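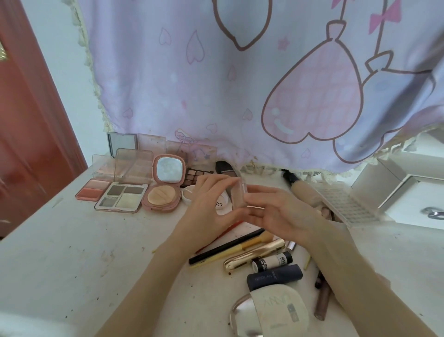
Will the sorting line replace the people who check and repack cosmetics by hand?

The two Rukico sorting cells take over the cartons that arrive sealed and identical, where the work is scanning a code and moving a box to the right lane. Opened items, mixed sets and anything with a lid, a mirror or a brush still go to a person at a desk. No bench position at the Fekora site is being removed under the current plan, which runs through next August.

What will the cells handle?

Sealed single-product cartons from the Jamico range, up to 400 an hour per cell. Returns are not included. Neither are gift sets, testers or display stock.

Why not returns?

The grippers were tried on returned stock in the spring. Compacts were the main problem, along with small clear parts that the vision system kept missing. Lip gloss tubes rolled. The trial was stopped after 136 items and the results are posted on the board outside the break room.

What changes for bench staff?

Less lifting and less walking. Cartons used to be carried from receiving to the shelves between bench jobs, and that now goes to the cells. The other side of it is more continuous desk time. Bench shifts therefore have a ten-minute break every two hours in addition to lunch. Take it away from the desk.

Will my hourly target go up?

Targets for opened items stay where they are. The line figure and the bench figure are reported separately, so a fast morning on the cells does not raise what is expected of you.

Do I have to train on the cells?

Training is open to everyone and required only for the line attendant role. It takes 20 hours, paid at your normal rate, and is scheduled inside your shift. Attendants clear jams, reload labels and restart the cell after a stop. They do not program it.

Who do I call when a cell stops?

The attendant first. If the stop light stays red after one restart, call Okonkwo, the service contractor, at the number on the cell door. Do not reach past the guard, even if the arm is still — a paused cell can move again.

Does the system record me?

The cameras inside the cells point at the belt and keep images of cartons. They do not cover the benches. Bench work is logged by item code and station, as before.

What happens to items the cell rejects?

They drop into the gray bins at the end of lane 3 and are brought to the benches at 10 a.m. and 2 p.m. Check the seal, then the code. If both are good, send the carton back with a green sticker. If the seal is open, treat it as a return.

Where do I send a question that is not answered on this page?

Write to Si-woo Wi in operations or leave a note in the box at receiving. Replies are added to this page, without names.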